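3.2 The kitchen table as a place of record

When we began visiting households in Pirnedville we had meant to talk chiefly about letters: who kept them, where they were put, and what became of them when a family moved house. We had not thought very hard about furniture. Yet in one home after another the talk drifted, quite happily and over a good deal of tea, to the table we were sitting at, and by October we had given in and rewritten the interview guide so that the table had a heading of its own.

People spoke of it as the place where the business of the family was done. Forms were filled in there, school reports were read aloud, and the rent book (in the older households, at any rate) was opened and closed there on the same evening each month. One retired postal worker told Saron Fikre that she could not write a proper letter anywhere else, and that when she stayed with her son in Lodport she would wait until his family had gone to bed so that she could have the kitchen to herself. We heard much the same from people a good deal younger, though with them it was more often a job application or a long message to a cousin abroad.

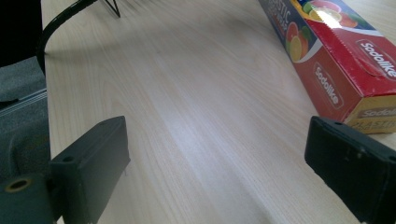

Figure 3. A light wooden tabletop with a fine, slightly wavy grain.

The habit of clearing the table before writing came up so often that we began to treat it as a small custom in its own right. Plates went to the sink, the cloth was shaken out and folded, and only then did the paper appear. Several people described being told off as children for setting an exercise book down beside the butter, and they described it fondly, as something they now said to their own children in very nearly the same words. Ayana Gebru, who carried out the interviews in Granari, found the custom there too, with the difference that the cloth was usually left on and a newspaper spread over it.

What we had not foreseen was how closely the keeping of letters would follow from this. In homes where letters were written at the table, they tended to be kept within reach of it, in a dresser drawer or a biscuit tin on the nearest shelf. In homes where writing was done in a bedroom, the letters were kept in the bedroom, and fewer people in the family knew they existed. This seems to us a plain enough finding, but it bears on the argument made by Bogale, discussed in section 2, that family papers are lost mainly through house moves. Our households had moved as often as anyone's, and the biscuit tins had come along with them.

We should add a word of caution here, as we were guests and were nearly always seated in the kitchen ourselves. It would be odd if that had made no difference to what people chose to tell us, and we return to the question in section 5.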